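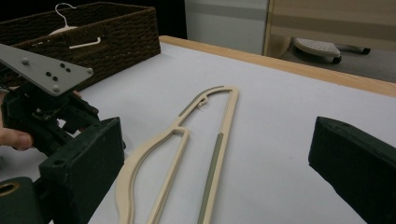 Thursday's club session was all hangers. The task for the Okafor arm is to move two of them into a wicker basket, and before it can learn that we need demonstrations done by hand with the paired grippers. Our target is 2000 for the term, and we are at nearly 17 percent.

White hangers are easy. The beige one lies flat on the board, and the fingers have to come in low to get under its edge. 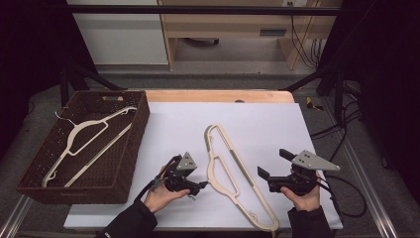 Honeylyn Dizon wants both grippers closed before the lift – I would still let one hand lead. We will record a batch each way and compare the failure rates. The calibration script also needs a fix before next week, as it drops the left gripper's width on restart.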